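Office Walkthrough, Trolham Building, Second Floor
Form 3108, quarterly

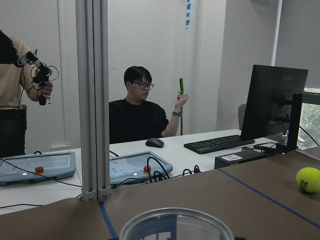
Trolham, 2021-09-09

1. Exit signs lit. Pass. The one by the kitchen flickers in a way that suggests doubt.

2. Fire extinguishers charged and tagged. Pass, 47 of them across the building, which must be a comfort to whoever sells them.

3. Stairwell clear. Fail. Two boxes marked Narik and an artificial fern. The fern was also in the September report.

4. Cords off walkways. Pass, after a short talk.

5. Desks and chairs sound. Partial. The Vivetti chair in 2107 still sinks slowly during meetings. Tag it or retire it.

6. First aid kit stocked. Fail. Plenty of eye patches, no bandages.

7. Windows open and close. One does the first only. Furtado has been called, again.

8. Kitchen outlets. Pass. Toaster crumbs now a structural layer; empty the tray.

9. Evacuation map posted. Pass, but it shows a door that was bricked up. Replace before the next drill.

Items 3, 6 and 9 to be fixed within 38 days. Fern to be removed today.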